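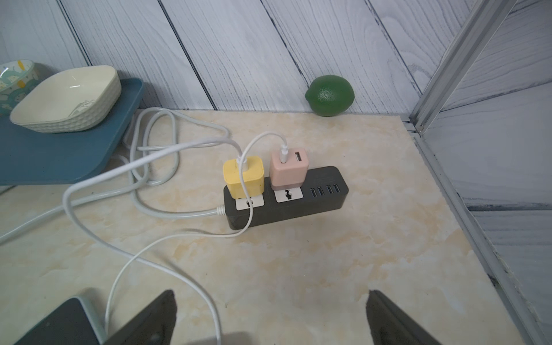 Clavura Household Load Records

README, revision 5

Clavura is a set of plug-level electricity records from 33 apartments, kept as plain CSV files. Each record gives the power drawn at one wall outlet, averaged over one minute, together with a short label naming what was connected. The records were made for work on standby consumption in rented housing. They can also be used for load forecasting and for teaching basic time series methods.

Maintainer: Lorraine Entwistle
Last changed: 11 Apr 2020

Contents

The archive unpacks to one directory per apartment. Directory names are the apartment code, a letter followed by two digits. The codes were assigned at random and carry no information about address, floor or order of enrollment.

Inside each directory:

- `outlets.csv` lists the metered outlets, one row per outlet
- `minutes/` holds the readings, one file per outlet per month
- `labels.csv` lists what was connected to each outlet and when the label was entered
- `gaps.csv` lists missing periods longer than 5 minutes
- `notes.txt` is free text from the installer and may be empty

There are 164 metered outlets in total. The number per apartment varies with the layout. Fixed appliances wired without a plug, such as ovens and most water heaters, are not covered.

File format

All files are UTF-8 with Unix line endings. The field separator is a comma and the decimal mark is a period. Text fields are quoted only when they contain a comma.

Columns in the minute files:

- `ts`: start of the minute, UTC, ISO 8601
- `p_avg`: mean real power over the minute, in watts
- `p_max`: highest one-second real power within the minute, in watts
- `v_avg`: mean voltage, in volts
- `q`: quality flag

Empty fields mean no reading. Zero means a reading of zero. Revisions 1 and 2 did not keep this distinction, and results computed from them should be redone.

Quality flags:

- 0: normal
- 1: interpolated from neighboring seconds, less than half the minute affected
- 2: more than half the minute affected, treat as missing
- 3: meter restarted within this minute
- 4: reading outside the rated range of the meter

Flag 3 usually appears in runs after a building outage. The first reading after a restart can be high and should be dropped if `p_max` is being used.

Meters

Two meter models were installed. The Tamau meter was used in most apartments. It samples once per second and stores readings on the device until they are collected. The Hamdan meter was used where the outlet was recessed and the Tamau housing would not seat properly. It samples at the same rate but rounds real power to the nearest whole watt. The model is given in the `meter` column of `outlets.csv`.

The rounding matters for standby work. A charger left in the wall with nothing attached will often draw well under a watt, and a Hamdan meter will report it as 0. Do not compare standby totals between apartments without first checking the meter column.

Clocks were set at installation and checked at each collection visit. Drift was corrected linearly between visits. No correction was applied where a clock had been reset by an outage. These periods are in `gaps.csv` with the reason code `clock`.

Labels

Residents entered the labels themselves on a paper form, and the forms were typed up later. Spelling was normalized, but the wording was otherwise kept. "TV", "television" and "living room tv" are three separate strings in `label_raw`. The column `label_group` maps them to a fixed list, which is in `groups.csv` at the top level of the archive.

Where an outlet fed a power strip, the meter recorded the whole strip. These outlets have `multi = 1`, and `label_raw` holds everything the resident listed, separated by semicolons. The contents of a strip changed often and the forms were not always updated. Treat strip labels as a list of what may have been connected at some point. They should not be used as ground truth for disaggregation.

Phone and tablet chargers were the items most often left off the forms. If an outlet shows a decaying draw overnight and has no charger in its label, the label is probably incomplete.

Splits

No official train and test split is provided. Earlier revisions had one, drawn by minute, and it placed neighboring minutes from the same outlet on both sides. It was removed in revision 4. Split by apartment. For work that needs a held-out period as well, use May, which is the most complete month across all directories.

Loading

The package `ollov` reads the archive and applies the recommended filtering. A minimal call:

```
import ollov
d = ollov.load("clavura/", drop_flags=[2, 3, 4])
d.outlet("K07", 3).resample("15min")
```

`load` reads the whole archive into memory. On machines with limited memory, pass `apartments=` with a list of codes. The argument `fill` defaults to `None`. Setting it to `"zero"` restores the old behavior and exists only for reproducing results from revisions 1 and 2.

Known problems

- In C12, outlets 2 and 4 were swapped partway through the study. The swap date is in `notes.txt`. The minute files have not been altered.
- In F30, the voltage column is constant for one month. The power readings are unaffected.
- Outlets with an average draw above 100 W are mostly refrigerators and desktop computers, but there are also two unlabeled outlets in this range. The residents could not be reached.
- `gaps.csv` in P19 lists one gap twice.

Privacy

Minute-level power data shows when a home is occupied. Participants agreed to release under their apartment code only. Do not attempt to match directories to buildings or persons, and do not publish plots of a single apartment with real dates on the axis. Shift the dates first. `ollov.shift_dates` does this and keeps the day of the week.

Requests to withdraw go to the maintainer. A withdrawn apartment is removed from the next revision, and users are asked to delete older copies.

Changes

- Revision 5: corrected drift in nine outlets, added `multi` column
- Revision 4: removed split, added `gaps.csv`
- Revision 3: empty fields separated from zero readings
- Revision 2: label groups added
- Revision 1: first release

Related items

Clavura label group list
Ollov installation notes
Tamau meter: collection procedure
Hamdan meter: rounding and low loads
Withdrawal form for participants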